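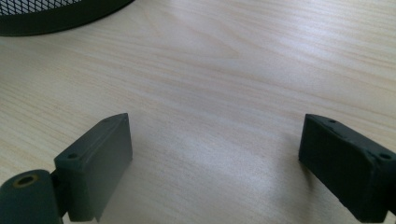

Workplace Furnishings Working Group: Minutes

24 Oct 2023, recorded by Mostafa Tawfik

5 min read

Present: M. Tawfik (minutes), representatives of Kerker (building services), Antoniuk (furniture supply), second-floor and third-floor desk users. Apologies received from the lighting contractor, Gruron, who sent written comments.

1. Minutes of the previous meeting

Accepted with one correction. Under item 4, "desk top replacement" should read "desk top refinishing." No replacement has been approved.

2. Matters arising

2.1 The cable trays on the third floor have been refitted. Two brackets are still missing and are on order with Antoniuk.

2.2 The storage cabinet keys were handed to reception. Closed.

2.3 The chair survey was not completed. Carried forward.

3. Desk surfaces: glare

3.1 Desk users again reported reflections from the light-colored desk tops. The complaint is the same as in the previous round: the pale finish has a slight gloss, and under the ceiling lights a bright patch forms in the middle of the work area. Paper is hard to read when it lies next to the patch. Screens are less affected.

3.2 Gruron's comments were read out. The firm's view is that the fittings are within specification and that the position of the patch depends on where the user sits. It offers to change the diffusers over one row of desks as a trial, at no charge for labor. Diffusers would be billed at 183 for the row.

3.3 Antoniuk was asked whether the tops could be given a matte coat in place. Answer: yes, but each top would be out of use for two working days, and the coat would need to be repeated. The quoted price for all 20 desks is 3,804, excluding moving costs.

3.4 Kerker asked whether desk pads had been considered. A large pad in a dark or neutral color would cover most of the affected area. Third-floor users objected that pads slide and collect dust at the edges. Second-floor users had no objection.

3.5 It was noted that the grain pattern had been raised as a separate complaint by one user, who finds the wavy lines distracting under a ruled sheet. The group did not consider this a defect. No action.
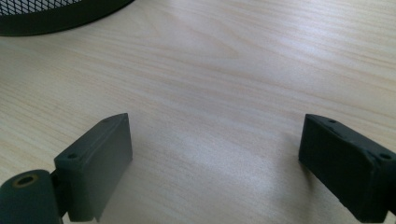
3.6 Discussion moved to the order in which options should be tried. Kerker proposed diffusers first, pads second, coating last. The second-floor representative asked that pads be tried at the same time on a different row, so that the results could be compared before the January budget. Agreed.

3.7 Antoniuk will leave its quote open until the end of January. The price for coating fewer than 20 tops was requested and will be sent in writing.

Action: Gruron to fit trial diffusers on the north row, second floor. Kerker to order pads for the south row. M. Tawfik to collect written comments from users of both rows.

4. Items kept on desks

4.1 The current rule allows one container per desk, plus screen, keyboard and phone. Cleaning staff have asked for the rule to be made clearer. They wipe any part of a desk that is clear and do not lift personal items.

4.2 The group discussed where the container should stand. A back corner was preferred, on either side according to the user's writing hand. The front and middle of the desk should be clear at the end of the day.

4.3 Mesh containers were discussed. They are light and easy to wipe, but small clips and pencil shavings pass through an open mesh. Models with a solid band at the base hold up better and are less likely to mark the finish. Antoniuk supplies the Truvus range, which includes a liner. Kerker considers the liner unnecessary for desk use.

4.4 Felt pads under containers were suggested by the third floor. Cost is low and they can be fitted by users. Agreed as a recommendation, not a requirement.

4.5 Wastebaskets are to stay on the floor. Any found on a desk top will be put under it by cleaning staff.

Action: M. Tawfik to reword the desk rule and circulate it.

5. Cleaning products

5.1 Kerker reported that two different sprays are in use. One leaves a film on the desk tops which adds to the shine. It is to be withdrawn once the present stock is used up. The third floor asked for it to be withdrawn at once. Kerker agreed to move the remaining stock to the kitchen areas.

5.2 Desk tops should be wiped along the grain with a damp cloth and dried. Abrasive pads are not to be used.

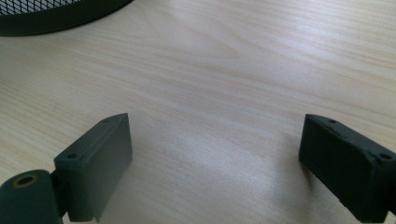 Fig. 1. Light wood desk top with reflected glare, black mesh item at rear left (item 3).

6. Budget

6.1 The balance available for furnishings is 1,132. This covers the diffuser trial and the pads. It does not cover the coating, which would need a separate request in January.

6.2 The chair survey has no cost at this stage.

7. Any other business

7.1 The adjustable desk near the stairwell does not lock at its lowest setting. Antoniuk to inspect.

7.2 The third floor asked whether monitor arms could be clamped to the desk tops without damage. Antoniuk advised a backing plate under the clamp. To be discussed with item 2.3 next time.

8. Next meeting

Date to be set after the trial rows have been in use for four weeks. Papers to M. Tawfik one week before.

2 comments | 0 shares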